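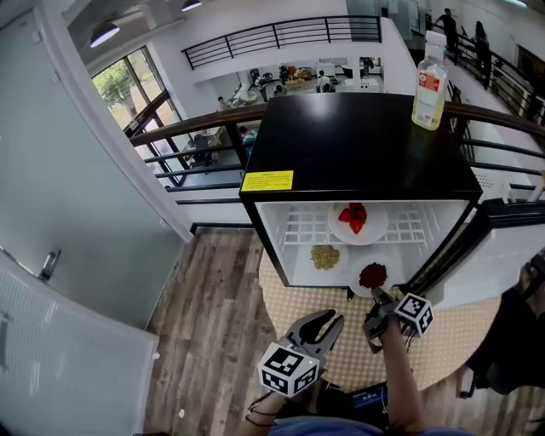 Gralon Manipulation Software Group

Gralon releases Surura 7, with new planning tools for small enclosed spaces

Gralon has announced the release of Surura 7, the latest version of its perception and planning software for two-handed manipulation. The release is available to existing licence holders from May.

Surura 7 introduces a planner named Purves, written for work inside cupboards, drawers and compact refrigerators. Plates of fruit or dried food set close together on a shelf leave little space for two grippers, and Purves plans both paths as a single problem. It also treats an open door as part of the workspace and keeps each arm clear of it throughout a task.
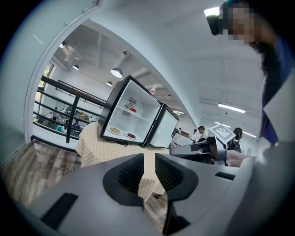
The planner was developed against a library of 218 household tasks, of which 14 are new to this version. Marker tracking has been rewritten and now reports its own confidence, so that doubtful stretches of a recording can be set aside before training - a step that previously had to be carried out by hand.

"Users asked for a planner that copes with a crowded shelf, and for clearer reporting when tracking is poor," said Desta Beyene, Head of Software at Gralon. "Both requests shaped this release."

The review tool, Huvow, is supplied with Surura 7 and is available in 11 languages. Support for the previous version will continue alongside the new release.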